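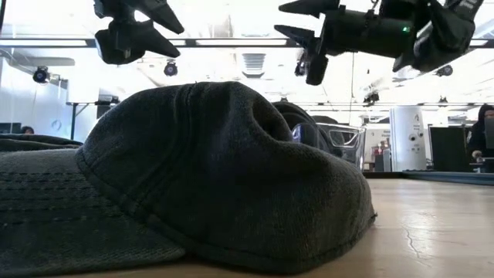 2020-09-19

I spent most of this week with the alto part of one anthem, and I still come in early on the second page.

The piece is a setting of Psalm 130 by Haf Vaughan, who plays the organ at the chapel in Sarkville and has been writing for small choirs for a long time. It's in four parts, unaccompanied until the last verse, and it takes a bit over five minutes. She sent it to us in April. At that point we weren't singing anything, so it sat in a folder and I only opened it last Sunday night.

The text is the one most people know as "Out of the depths." A lot of settings start low in the basses and climb. Haf starts with the sopranos and altos on a bare fifth, fairly high, and the men don't enter until "Lord, hear my voice." The first time through I thought it was the wrong way around. By the third time I liked it. The line drops a step at a time under the word "depths" and then just stays down there for two bars, which is hard to do without going flat.

The trouble spot for the altos is bar 27. We hold a G against an A in the tenors, and the resolution comes a beat later than your ear wants it. I've penciled a big circle around it. Svenja Wyss, who stands next to me and reads better than I do, says to listen for the bass moving and ignore the tenors completely. I tried that at home with the bass line on the piano and it helped, so I'm passing it on.

"My soul waits for the Lord more than watchmen for the morning" is set twice, and the second time the altos have the tune. We don't get the tune much. It sits between D and B flat and needs no pushing. Breathe before "more," not after it - the comma in the printed copy is in an odd place.

I'm less sure about the ending. The organ comes in under "plenteous redemption" with a fairly thick chord, and on the old Rowlands instrument I think it will cover us. Haf may thin it out. I've asked her.

We're singing outdoors in 2 groups for now, well spread out, and the sound goes nowhere. Slow music suffers most from that. We may have to take the opening a notch faster than marked until we're back inside.

Next up is the Kondow evening hymn, which I haven't looked at yet.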